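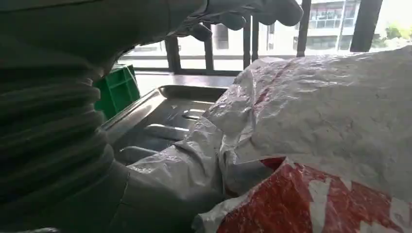
The call came at ten past four in the afternoon, and all I heard was "it's still squeezing." I was two rooms away with a sandwich. By the time I got there somebody had hit the stop button, the arms had gone limp the way they're supposed to, and the right hand was locked around a fistful of plastic like a toddler with a candy wrapper.

I'd been hanging around the Sastasen test kitchen for most of November, watching a two-handed robot learn to unpack grocery bags. It's a nice assignment if you like small disasters (I do!). The machine reaches in, feels for the bag, gets one hand under the folds and works the thing open over a steel tray. On a good day it's almost soothing to watch.

Bags are awful, though. A can has a shape, and a box has corners. A crinkly white bag has a new shape every time you breathe on it, and it shines in some spots and lets the light through in others, so the cameras have a miserable time working out where it ends. The team had been through 156 bags before that afternoon, and they had a pretty good idea of the usual ways to fail: missed grabs, torn handles, one onion that rolled under a cabinet and stayed there until spring cleaning, for all I know.

What happened this time was different. A fold of plastic had worked its way between the rubbery glove and the base of the thumb, right on top of a touch sensor. The sensor read a light, steady pressure that never changed. The grip software, a package called Zilteo, took that to mean the bag was slipping and closed the hand a little more. Then a little more. It kept that up for 63 seconds before a person noticed.

Sixty-three seconds doesn't sound like much until you stand there and count it. The part that bugged me was that a technician had reached in at second 21 to straighten the tray. Her fingers came out fine. She told me later that she'd figured the robot was just thinking.

The fix took a week. Zilteo now gives up and opens the hand if a sensor reads flat for too long, and the gloves, which come from Stamel, get a snug cuff at the thumb so there's no gap for plastic to crawl into. There's also a light on the bench that turns amber whenever the hands are closing. I'd have put that one in first, but I only write about these things.

They ran another 240 bags with the new setup while I was there. The hand let go early on plenty of them, and tomatoes went everywhere. People reached for the tomatoes, looked up at the light, and waited for it to go out.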